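22/10/2026

Registrations for the charity golf day closed at noon and we finished on 86 players, which makes 22 groups once the two threes are allowed for. Last year we didn't fill the morning side of the draw. I spent most of the afternoon on the sheet, moving people who had asked to play together and people who had asked not to.

Drove out to Wevcombe before lunch to walk the course. The back nine is in better condition than it was in March. The bunker on the 12th has new sand and the drain beside the green has been cleared. The greenkeeping staff want carts kept on the path from the 14th onwards, so I have to get that onto the scorecards before they go to the printer. The cards are due tomorrow and I still don't have the Laing logo in a size that will print properly. Sent another email.

Wiltex confirmed they will sponsor the longest drive again. Stellodard have dropped back to a single hole, the 2nd, and won't be doing the hats this year. I had half expected it. The hats cost more to post than they were worth and there is still a box of the old ones in my garage. That leaves nearest the pin without a sponsor, and I have two businesses left to ring. If neither wants it we'll put up a voucher from the pro shop and leave it there.

Dinner numbers are the other problem. Fewer people are staying for the meal than are playing, and the kitchen wants a final figure by the end of the week. I have moved it from the plated menu to the barbecue, with salads and a pavlova. It is cheaper per head and nobody has to wait for the last group to come in. The silent auction can go along the side of the dining room, same as before. Still need a second card reader.
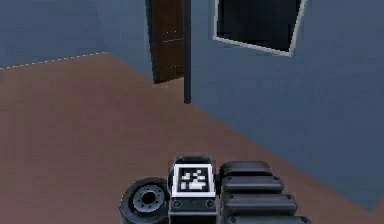 Blue-grey walls, brown door partly open.

Rain in the late afternoon, light. The course will cope with that. If it gets heavy the carts come off altogether and I'll need to ring the older players, who won't thank me for it.

Had a hit at the range on the way home, one small bucket. The seven iron was fine. Everything longer went right – same as last week, and I am playing in the second group out.

Printer first thing, then the kitchen, then the card reader.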